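Taking your own clubs or hiring out there?

Dritow
Right, we're booked! Eight of us off to the Algarve in April, five rounds in six days, and I'm already practising putts along the hall carpet. One question for those who've done it. Do you take your own clubs or hire at the course? Half our lot want to travel light and the other half look at me as if I'd suggested playing in slippers.

Kastex
Own clubs, every time. I've had the same irons for years and I know what my seven does on a good day and on a bad one. You wait all winter for this trip, why spend the first two rounds finding out how far somebody else's wedge goes? Get a proper padded bag, stick a towel round the heads and off you go. You'll love it out there by the way, the greens are gorgeous in spring.

Iyer
Can't agree with Kastex, sorry! Hired last year and had a brilliant week. The sets were nearly new, the driver was better than mine (I came home and bought one) and I strolled straight past the oversize baggage queue while my mates stood in it. If you play off 20-odd like me, the clubs are not what's holding you back.

Kastex
Your mates were in the bar ten minutes after you. And nearly new at one course, what about the next? We had a chap hire at a smaller place inland and he got a bag with two eight irons and no sand wedge. He was in eleven bunkers.

Trutis
Depends how many rounds, surely. One or two, hire. Five, take your own. Do ring the courses first though, some only keep a few left-handed sets and they go early. I'm a leftie and got caught out once, ended up sharing a bag with my brother-in-law all the way round. Great laugh but we were slow and the group behind let us know it.

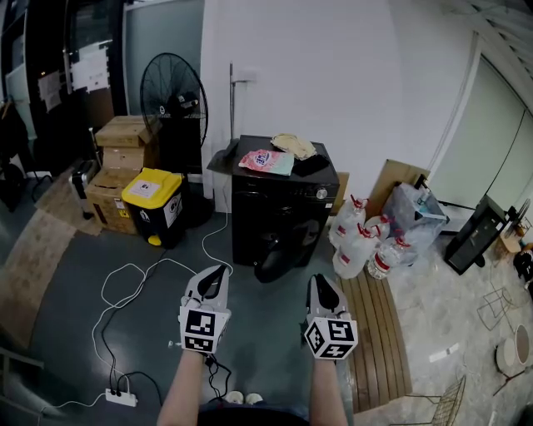 Last changed: Mar 9, 2003 by Trutis

Dritow
Thanks all, this is great stuff. We've got one leftie, Tatu Mwakalinga, so I'll ring ahead for him. What about shoes? I was going to take two pairs.

Akinyi Urio
Two pairs, definitely. Mornings can be very dewy and there's nothing worse than putting damp shoes back on the next day. Soft spikes only at most of the places I've played. On the clubs I'm with Iyer for the woods and Kastex for the rest, so I take a half set in a pencil bag. Putter, four irons, two wedges, one rescue. It's so much fun playing with eight clubs, you start inventing shots!

Iyer
Now that I like. Might try it at our place on Sunday mornings first.

Kastex
Half a set is half a holiday. But I'll give you the putter, I would never hire a putter.

Trutis
Check the yardages before you leave the driver at home, Akinyi. The opening hole at one of ours was 450 off the yellows, into the wind, and it was a par four. I was thrilled with a six.

Akinyi Urio
I'd have been thrilled with a seven! Still wouldn't carry the driver.

Dritow
Rang two of the courses this morning. One has left-handed sets and will hold one for Tatu, the other wants us to ring back nearer the time. Four are taking their own, three hiring, and one is still arguing with his wife about the size of the car boot. Will report back with scores, if they're fit to print.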